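A morning at the Wollus open day

I'd been meaning to go for three years running and every June something got in the way, so when the flyer came through the door this time I put it on the fridge and told everyone I was busy. Wollus is the old thread mill at the bottom of Jutwood, the long brick one by the canal, and these days it's let out as small workshops and studios. Once a year they all throw their doors open and you can wander about and be nosy, which suits me down to the ground.

I got there a bit after ten. The bus drops you at the top of the hill and it's a steep walk down (steeper coming back, take note), but you come round the last bend and there's the whole mill with bunting from every window, and a smell of toast from the café hatch. The man at the gate clicked me in on his counter and said I was number 603. At ten in the morning! He told me they'd had 1,939 through the year before and were hoping to beat it.

They give you a paper map at the door. Mine was upside down for most of the ground floor, so I saw the bookbinders twice and missed the cane chair people altogether until after lunch. The bookbinders were worth two visits, mind you. They were letting people sew a little notebook, four holes and a bit of waxed thread, and I was dreadful at it and very pleased with the result.

Up the iron stairs is Histetti, the print workshop, and I could have stayed there all day. They have a great heavy press they were using to print bookmarks, and you could choose your own colour of ink. I had a dark green. The young woman working it let the children pull the handle, and there was a proper cheer each time a sheet came out. There are drawers and drawers of metal type up there too, and somebody had pulled one out so you could have a rummage for your initials.

Then along the corridor to Thampi, which I'd never heard of and which turned out to be my favourite room of the lot. It's a small studio for desk bits and soft toys and all the little things you don't need until you've seen them. Anisa Ginting runs it and she'd done out the tables in cloth, with everything set out so you could get right up close. She was chatting to six people at once and still found time to ask where I'd come from and whether I'd had any cake yet.
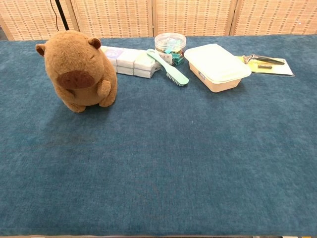

I'm hopeless with stationery. I've got a drawer at home that won't shut, and I still went weak at the knees over a jar of tiny binder clips in teal and green with the odd pink one among them. And the capybara! A round, caramel-coloured plush one with a big dark snout and a sleepy stitched eye, sitting there as if it had just had a large lunch. A little lad next to me wanted to know whether capybaras bite. Anisa said she had only met the soft kind. His mum steered him off towards the stairs in the end, but he was back ten minutes later with his gran, so I think I know how that story finishes.

I asked about the velvety blue-teal cloth, because I'm after something like it for a window seat, and Anisa wrote down the name of a market stall for me on the back of my map. That's the sort of place it is. People tell you things.

Lunch was a cheese and onion pasty from the hatch, eaten on the wall by the water with my feet dangling. They'd put out benches but they were all taken by noon. A brass trio had set up under the arch and played through the whole of my pasty and most of a slice of ginger cake.

In the afternoon I did the chair caning (finally) and then the tour of the roof space, where you can see the original beams and right across to the allotments. You need to put your name down for that at the gate, and it's a bit of a squeeze at the top, so leave your big bag downstairs. Our guide had grown up two streets away and pointed out her old bedroom window.

I left at half past three with one wonky notebook, one green bookmark and a paper bag from Thampi that I'm not going to itemise. The man on the gate showed me his counter as I went by and it said 1,217, with a fresh lot of people coming down the hill behind me.

Practical bits: it's free to get in, the café takes cards, most of the studios do too but the bookbinders were cash only. There's a lift at the canal end for anyone who can't manage the iron stairs. Parking is on the old coal yard and was full when I arrived, so I'd get the bus.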